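Udstead shop notebook, May
Glue and clamping, continued

Started before 8 to beat the heat, and the heat had started earlier. 84 in the shop by the time the coffee was done. The can of hide glue substitute (Nostik, the brown one) says to use it at 70, so already we are in what the label calls "reduced working time" and what I call running.

Job is still the Bonsu chairs. Five of them, all with the same loose back rail, all repaired at least once before by somebody who believed in nails. Pulled the last of the nails yesterday. Tenons are in better shape than they deserve. Two have shrunk enough to rattle, so those get a shaving glued to each cheek and pared back to fit. The other three only needed the old glue scraped off. I used a card scraper and hot water with a splash of vinegar, and the whole place smells like a pickle.

Dry fit on chair one went together fine. Dry fits always do. Put glue on it and the left joint swelled and stopped a quarter inch short, with me leaning on the clamp and saying things. Got it home with the long bar clamp and a block of scrap maple across the rail. Squeeze-out everywhere, wiped with a damp rag while it was still soft. Diagonals came out equal, to my surprise, and I measured again in case I had read the tape wrong.

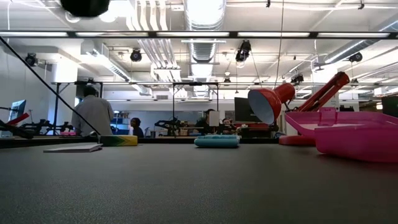 Chair two I did differently. Glue in the mortise only, thin coat, brushed up the walls with the cut-down acid brush, nothing on the tenon except a smear near the shoulder. Went in by hand most of the way and closed up with the light clamps. I'd like to claim this as a discovery but it is written on the inside cover of the last notebook, underlined, in my own handwriting.

Chair three same as two. Slight twist in the seat frame, which I think was there when it was made. Shimmed the short leg while clamping and left it. If it rocks tomorrow I'll take the leg down on the flat plate with 80 grit — no wait, there is no 80 grit, I wrote that down last month too. ORDER PAPER.

Gekbridge called about the finish. They want the rails to match the rest of the chair, which has been sat in by several generations and is roughly the color of tea. Told them I'd make up a sample board. Shellac over a weak stain first, then try without the stain. They also asked if the total could stay under 800. It can if nobody asks me to do the seats.

Clamps stay on overnight. Don't move chair one, it is leaning on the vise and looks more stable than it is.

Tomorrow: four and five, early, thin glue. Flush the pegs. Sample board. Paper.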